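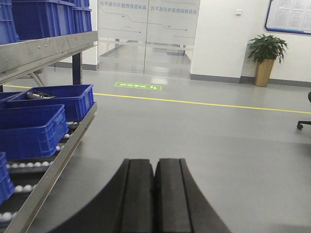

Gravity-flow storage is a way of keeping stock on sloped shelves so that goods slide from the loading side to the picking side under their own weight. Its supporters credit it with large savings in labor and space, though most of the published claims come from companies that sell the racks. A basic version is a gray metal rack with a slanted upper shelf holding blue plastic crates, which costs more than flat shelving and does much the same job when stock moves slowly.

Origins

The method is often traced to a parts depot at Clatley, where the engineer Gyula Fülöp is said to have tilted a set of ordinary shelves. The story rests on a single trade pamphlet, and no drawings have been found. A rival claim made for the Katona works is no better supported.

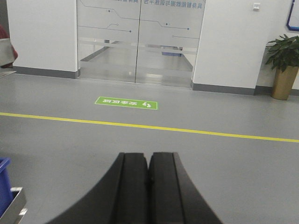
Claimed benefits

The usual argument is that first-in, first-out order is kept without anyone having to think about it. This holds only if workers load from the back every time. Ruairi Strachan, who studied 173 lanes at the Nuncombe warehouse over 12 weeks, found that returned goods were often pushed in at the front, which undid the rotation. He also noted that light crates tended to stall partway down -- a fault that sales literature seldom mentions.

Savings in walking time are better supported, but the two studies most often cited measured new layouts against badly run old ones. The Galtness depot went back to flat shelves in October after two years, and gave the cost of adjusting slopes as its main reason. Its figures were never released.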